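Oscombe Domed Lid, large
Reviewed March 29, 2020

I went back and forth on this lid for longer than I'd like to admit. Our big stew pot came to us without one, and for years I made do with a dinner plate or a sheet of foil crimped down at the edges, and every time I made soup I told myself I'd buy a proper cover. Well, I finally did, and I've been using it since July, so I feel I've had enough time with it to say something useful.

First off, it is a handsome thing. It's stainless steel with a mirror polish, and it's domed high enough that a whole chicken can sit up a little proud of the rim without getting its back squashed (my old flat lid on the smaller pot never managed that!). I looked hard at the Emdale before ordering, and it's a perfectly good lid for less money, but it has a glass center and I've already had one glass lid go to pieces on me. I wanted metal all the way across this time.

What sold me, though, was the knob. I have stiff fingers in the mornings and I can't be doing with those flat little loops you have to pinch. The knob on this one is round and fat and sits right in the middle, with a silver collar around it, and I can get my whole hand over it.

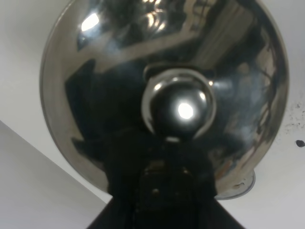
I do still reach for a folded towel after a long simmer, and I'd tell anyone else to do the same. My neighbor Định Hứa makes a wonderful beef broth that goes for 11 hours, and he borrowed the lid for a weekend and came back asking where he could get one. He did say he'd have liked a small steam vent, and I agree with him there. When the pot is at a rolling boil it rattles, and you have to set it a bit crooked to let the steam out.

Now, the shine. If you're the sort of person who can't leave a fingerprint alone, be warned — this lid will keep you busy. Every touch shows, and hard water leaves spots if you let it drip dry. I wash mine by hand with plain dish soap and wipe it straight away with a soft cloth, and it comes up lovely. I tried the dishwasher once and it came out cloudy, though a little white vinegar put that right.

Storage is the other thing to think about. A dome this size doesn't stack with anything, and mine lives upside down in the bottom cupboard with the colander sitting in it. Measure your shelf before you order, and measure your pot too, straight across the top from one inside edge to the other.

I'd give it 9 out of 10, with the missing point for the rattle. I'm already eyeing the smaller one for my saucepan.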